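Packing notebook, April
Paper carriers, second batch

Started 9.30. Mallard sent the replacement bags, brown kraft with paper handles, packed flat. Box says 200. Put the old Trummer ones on the bottom shelf so they don't get mixed up. Those are the ones where the handle patch came away if you picked the bag up by one side.

Same routine as last time: open the bag, square up the base, fill, fold the top over once, stand for ten minutes, then empty it and see what state the paper is in. Fill is the usual mix from the Wenach order: two jars, a carton of biscuits, a box of tea and the soft goods on top. Kitchen scales are reading 2 g out at the low end. Doesn't matter for this but somebody should write it on the lid.

First thing to note is that the new bags are stiffer. The side gussets want to spring back in while you are loading, and the base doesn't lie flat until you have had your fist in both back corners. With the Trummer bags a shake was enough. Willy Kramer reckons a night out of the box under no weight will help. I've left a stack on top of the cupboard to try that tomorrow.

Handles are good. Loaded one up and carried it down to the yard and back, twice, by both handles and then by one. No tearing at the patch, and the glue line looked the same afterwards. Got as far as the 800 g jars on each side before the bag began to lean, and that was the packing and not the paper. Heavy things need to go in the middle.

Creasing is the weak point. Once a bag has been on its side and handled a few times the panels go soft along the folds and the mouth won't hold its shape. You end up having to keep one hand on the edge and reach in with the other. 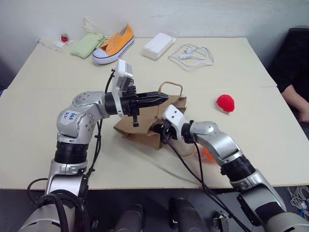 How many times can a bag be used before it goes in the recycling?

Four fills is the limit I'd put on it for now. After that the base fold has gone limp and the bag won't stand up by itself, even though the handles are still sound. For anything that goes out to a customer, use a new one.

Tried two ways of getting a soft bag back into shape. Flattening it under the cutting mat over lunch took out the worst of the wrinkles but put a new crease across the front, so that's no good. Opening it fully and standing a box inside worked better. The Fimex cartons are nearly the right size, a bit short. Needs something taller.

Storage: the new ones take up more of the shelf than the old ones. Measured the stack at 140 mm with the band on. It will fit the middle shelf if the tape rolls move. Have moved the tape rolls to the drawer under the bench, left side.

Handles all facing the same way in the stack, please. They catch on each other otherwise and you pull out three when you want one.

Still to do:
Narrow base version, when Mallard send it
Repeat the carry with damp hands
Ask Wenach if they want the top folded or left open
Label for the Trummer shelf

Stopped at 4.15. Scraps in the paper bin, jars back in the crate by the door.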